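Isville Community Board > Local news and courts

Doolan Road warehouse theft - charges laid

fumley_reader
The Rivness paper says a man was charged over the copper cable taken from the Doolan Road warehouse in September. He faces 2 counts, theft and break and enter. Does anybody know when he goes to court?

paddock19
Not yet listed. Good that they caught him. He should pay back every metre.

Tereza_K
Please excuse my English. I think we must be careful here. He is charged, he is not convicted. In my first country a neighbour lost his job over such a story and later the case was dropped.

paddock19
They don't charge people for nothing. Police found more than 60 metres of cable in his shed.

Tereza_K
The paper wrote "allegedly found". It is a small word, but the whole matter hangs on it. I would also like to know who else had a key to the gate. 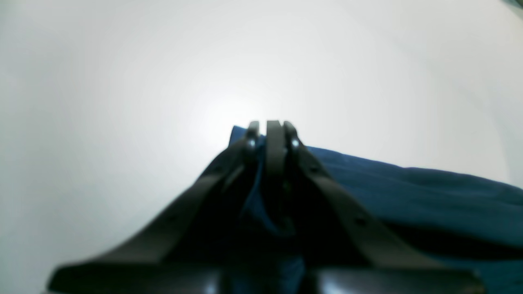

My husband worked near there for two years and the gate was often open after 7 pm - so I would wait for the hearing.

fumley_reader
Fair point about the gate. I'll ring the Fumley courthouse and post the date when I have it.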